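# Sorting and Storage of Small Toy Vehicles in a Shared Playroom

Final report, Module 5, Stenditz College
Prepared by Réka Pintér and Gemechu Mersha
Supervisor: Liette Lévesque
Monday, December 10, 2018

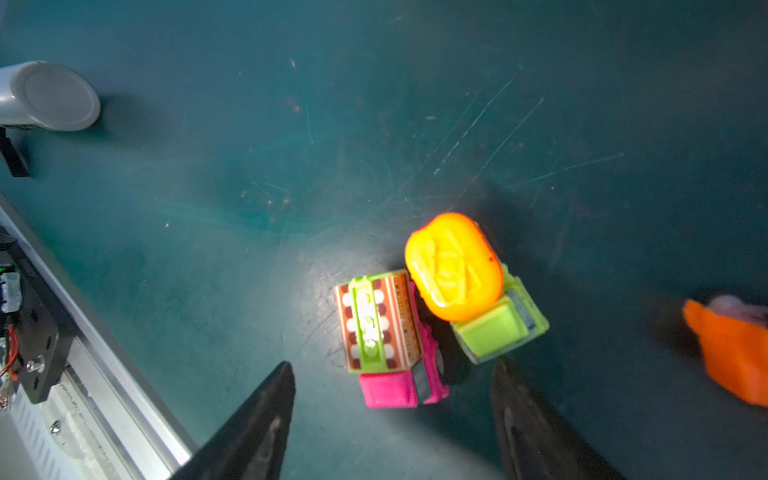

## 1. Background

The Sanham Family Center lends toys to households in the district and keeps a playroom for children under school age. Small vehicles make up the largest single group in its collection, with 300 pieces entered in the inventory when the project began. The center asked for a storage method that its staff could apply at the end of each session without consulting a list. Earlier practice was to sort by color, and the first task of the project was to establish why this had broken down. Many of the vehicles are made in several bright colors at once. A small truck with a magenta-pink cab may carry a lime-green frame over a patterned cargo box, and the vehicle next to it may have a pale lime-green body under an orange-yellow shell. Under the old rule either toy could be placed in two or three different bins, and staff members placed them differently.

## 2. Objectives

The project set out to:

- replace the color rule with one that gives a single answer for each toy;
- reduce the time needed to clear the playroom floor and tables;
- make missing pieces easier to notice before a set is lent out.

The repair of damaged toys was outside the scope of the work.

## 3. Method

Sorting trials were held in February in the smaller of the two rooms at Sanham. A group of 40 vehicles was drawn from the inventory and used in every trial so that results could be compared. Three rules were tested: sorting by main color, sorting by overall length, and sorting by body type. For body type, the bins were marked "box on the back," "rounded top," "open back," "car," and "other." The wording was kept short and was discussed with the staff before the labels were printed.

Each participant sorted the full group once under each rule. The order of the rules was changed from one participant to the next. A toy was recorded as a disagreement if any participant placed it in a different bin from the others.

Faraji Shirima of the center supervised the trials and provided the bins, which were the standard Clastholm size already in use on the playroom shelves.

## 4. Results

Sorting by main color produced the most disagreements. Toys with a cab and a body in different colors accounted for nearly all of them. Participants also reported hesitating over pieces with printed decoration, where the print covered more of the surface than the base color did.

Sorting by length was consistent for very short and very long vehicles and poor for those in between. It was also the slowest of the three, as participants tended to hold two toys together before deciding.

Sorting by body type gave the fewest disagreements. Those that remained concerned vehicles with removable parts, which looked like one type with the part attached and another without it. The staff agreed that such toys should be stored fully assembled and sorted in that state.

## 5. Recommendations

1. Adopt body type as the only sorting rule for small vehicles.
2. Fix one label to the front of each bin and a matching label to the shelf edge.
3. Place vehicles in a single layer where space permits.
4. Review the contents of the "other" bin once a month. If one kind of toy begins to fill it, a new bin should be opened.
5. Record detached parts in the loan book under the inventory number of the vehicle. The numbering currently ends at 2328 for the whole toy collection and does not need to be changed.

## 6. Limitations

All participants were adults. The center has expressed interest in having older children help with tidying, and the labels would need drawings for that purpose. Zsolt Bíró prepared a first set of outline drawings, but they were not ready in time for the trials and are included in Appendix B without evaluation.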